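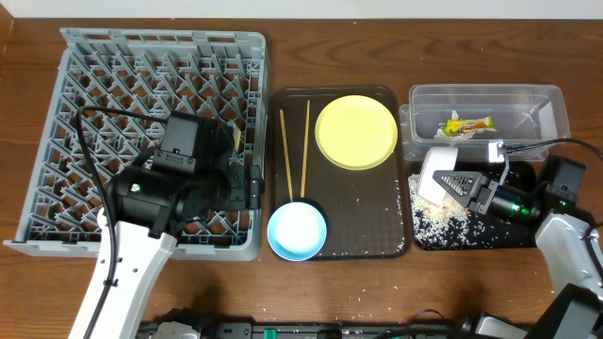 Mar 2, 2018

Quick one tonight because I have to be up early and the table is still not wiped down. But I promised a post on clearing up after dinner, specifically RICE, so.

I love rice. I cook it four nights a week, sometimes more. I do not love what it does to a table. One grain goes over the side of the bowl and then somehow it's in your sock. It's in the hallway. It's in the bed once, don't ask.

So after way too long living like that I have a system. Sort of a system. It's mostly trays.

Trays first. Everybody eats on a tray now. Not fancy, mine is a dark brown one from Faslow, the kind with a bit of texture so the bowl doesn't skate around. Plate, bowl, chopsticks, all of it stays on the tray, and whatever falls, falls on the tray. I resisted this for years because it felt like a cafeteria. It does feel like a cafeteria. I don't care anymore. The table is wood and it's got that reddish grain with lines in it, and cooked rice dries in there like cement. I've picked it out with a toothpick. Never again.

The second tray is black, and that one is the spill tray. Anything that's going to shed goes over the black tray. White rice on black, you can see every bit of it. On the brown one you can still see it ok but on the table in the evening, forget it, half of them disappear until you put your elbow down.

Order of things, as of this week:

Chopsticks off first. They roll, and they roll right when you've picked up everything else and have no hand left. Straight in the rack.

Then the plate. The yellow one is from Tultholm and it's got a raised rim so it's good for anything saucy. Scrape, rack.

Bowl last if there's still rice in it. Leftover rice goes in a lidded tub and in the fridge fast, I don't let it sit out. Fried rice tomorrow. If you've never made fried rice with cold rice from the night before you are missing out, fresh rice goes to mush in the pan.

Then the tray itself. This is the part I got wrong forever. I used to carry the tray to the sink with the grains still on it and rinse it. DON'T. Rice in the drain swells up. We had the plumber out in April last year and I was so embarassed, he didn't say anything but he had a look. Now I tip the tray over the bin at one corner, let it all slide down, tap tap, done. If they're stuck, leave it a while and they pop off once they've dried. On a tray, I mean. Not on the table, see above, cement.

The trash box. I started keeping a clear plastic box on the table during dinner for the dry stuff. Paper, napkins, snack wrappers. Before that it all got stuffed into the empty bowl, and then you're fishing soggy napkin out of the bowl with your fingers. Clear is good, you can see when it's getting full and also you can see if somebody has thrown a spoon in. (It's happened. Twice.) The box was meant for sweaters, or pasta, I can't remember what I bought it for. It was in a pack from Brinisora and I had one left over.

No food in it though. Dry only. I'm strict about that.

The rack. OK so the dish rack is a thing in this house. It's huge. Gray plastic, square, with angled dividers that make all these little triangles, it looks like something out of a restaurant kitchen. I measured for it and still got it wrong, it does not fit on the counter next to the sink, not even close, it hangs over by a hand. So it comes to the table. I was annoyed for a week and then I noticed I'd stopped making six trips. You stack the dirty stuff right in it where you're sitting and carry the whole lot over in one go. It's heavy when it's full, so watch your back.

Things I like about it: the bowls lean and don't clatter. Things I don't: chopsticks go through anything with a gap, so lay them across or put them in a cup. Also it's a pain to clean in the corners. Old toothbrush. Dish soap. I do it when I remember, so not much.

The grater. Somebody asked me about the grater after the last post. It's a Gunnlaugsson, a cheap one, $4 on clearance, and I'd buy it again at full price. Only advice is wash it NOW. Right now, before you sit down. Anything left in the holes is there for life. Rinse from the back, so the water pushes stuff out the way it came. Don't use your nice sponge, it'll eat it. I lost a brand new sponge that way and was finding yellow crumbs of it for days.

And don't grate over the bare table. Over the black tray. Same rule.

What else. Wiping.

Damp cloth, not wet. If there's loose rice on the wood still, get it dry first, with your hand or a bit of card, sweep it to the edge and into the other hand. If you go in with the cloth you just squash it into the grain and then you've got paste. Then the cloth, then a dry cloth. The wood doesn't like standing water, I've got a ring from a glass that I've tried everything on. Mayonaise, no. Iron and a towel, a bit. If you know something that works tell me, comments are open.

The whole business takes me ten minutes or so if I do it right after eating. If I leave it till after TV it's twice that and I'm cranky.

I did also try one of those little handheld table vacuums, before anyone brings it up. It was fine on crumbs. Cooked rice just sat in the nozzle and went hard. It lives in the car now.

Oh and the floor. I don't have a floor system. Broom, swearing. Wait till the grains have dried, same as the tray, they come up so much easier in the morning. Slippers on in the meantime.

Somebody else wanted to know how much rice I cook for a weeknight, two cups dry usually, which is too much for us, and I keep doing it anyway because of the fried rice. I'll write up the fried rice properly next time. I keep changing the amount of soy so it's not ready to be written down, but it's close. Scallions, egg, whatever is in the drawer.

Right. Going to wipe the table.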